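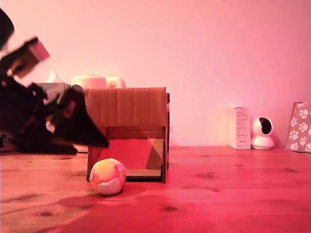 Carleen Donnelly wrote:

> I still say the 352 errors are your planner. It replans every time the mask on the ball flickers, and then the arm chases it. Put a hold on the target pose and leave my color thresholds alone.

Carleen, I put a hold on it. The planner now keeps the last good pose for 40 frames and ignores your mask's mood swings. You were right about the chasing, and I have told my branch so in the commit message, where few will read it.

Your thresholds are not off the hook. Under the pink light the ball, the table and the wall all land in the same hue bin, and the yellow panel is the only part the mask really likes. Turn the ball a bit and we are segmenting pine.
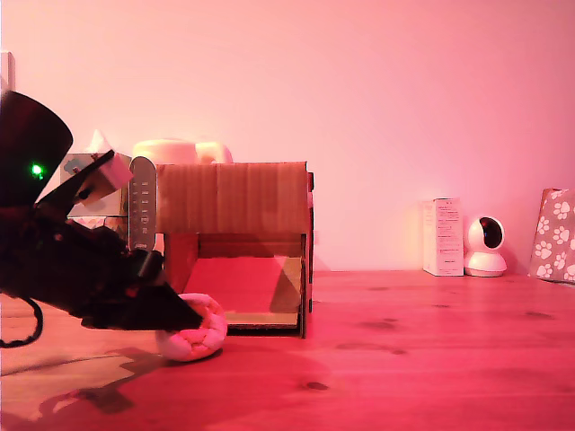 Still open before the Vasico merge

1. Collision model. The cardboard box is loaded as a solid block, so the planner believes the opening is a wall. I want 3 panels and a floor instead.

2. Lighting. Can the mask fall back to shape when hue gives up? Softić has a branch for this, last touched in August, and it nearly compiles.

3. Log names. Two of them are called "final". Neither is.

Kyung-hwa Hong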